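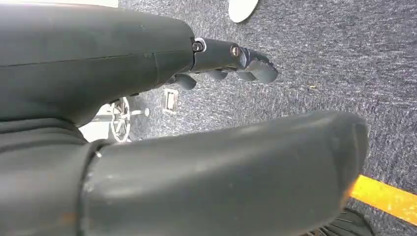 Com que frequência se deve aspirar uma alcatifa numa sala de trabalho?

Duas vezes por semana chega para a maior parte das salas. Nas zonas de passagem convém aspirar todos os dias úteis, sobretudo no inverno.

Início Galeria Pavimentos Manutenção Contactos

Alcatifa, sala do piso térreo

A página reúne o registo do pavimento da sala do piso térreo, no edifício da Sinaga. A sala tem 31 metros quadrados e o chão é todo em alcatifa, da parede da porta até à parede das janelas. A alcatifa foi colocada em janeiro e substituiu um pavimento vinílico que já levantava nas juntas.

Legenda: alcatifa no chão da sala.

Material

A alcatifa é da linha Skodmont, de pelo curto. Encomendaram-se 35 metros quadrados para haver margem nos cortes. As sobras maiores estão guardadas no arrumo do corredor, enroladas com o pelo para dentro, e servem para remendos. A cola é da Ultgate e leva um dia a secar com a janela entreaberta. O rodapé antigo foi retirado, lixado e voltou ao mesmo sítio.

Colocação

O trabalho ficou a cargo da Truteck e demorou dois dias. No primeiro tirou-se o vinílico e regularizou-se a base, que tinha um desnível junto à porta. No segundo abriu-se a alcatifa, cortou-se e colou-se. A porta teve de ser aparada em baixo porque prendia no pelo. O remate da soleira é uma régua metálica aparafusada.

Manutenção

Aspirar devagar, em duas direções. A escova rotativa fica desligada, pois puxa as fibras junto ao remate.

Nódoas recentes: absorver com um pano branco, sem esfregar, e depois passar água morna com pouco detergente neutro. Para uma nódoa pequena bastam 500 ml de água. Secar com outro pano.

Marcas de móveis: humedecer a zona, esperar meia hora e levantar o pelo com uma escova macia. As cadeiras com rodas precisam de rodas próprias para alcatifa.

A lavagem completa faz-se uma vez por ano, com a sala desimpedida. O aparelho de extração fica guardado no arrumo 29, e a chave pede-se na receção até às 17h.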